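7 octobre 2024

Téléopération en simulation, scène Kundine, tâche « fruit et panier ». 24 démonstrations enregistrées avec Prasetyo, deux rejetées : fermeture de pince trop précoce. Latence stable. L'approche verticale reste pénible à la manette, je corrige trop le poignet en descente. 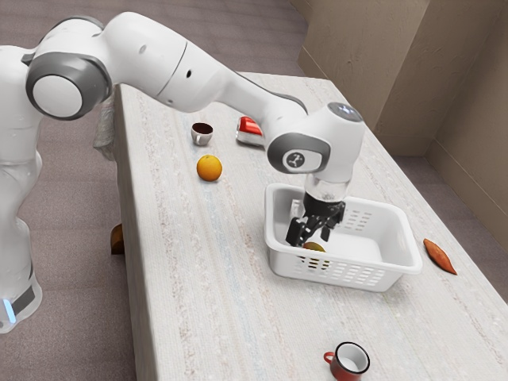 Pince entrouverte autour du fruit, dans le panier.

Demain, reprendre l'export avec Despina. Environ 3 Go à transférer.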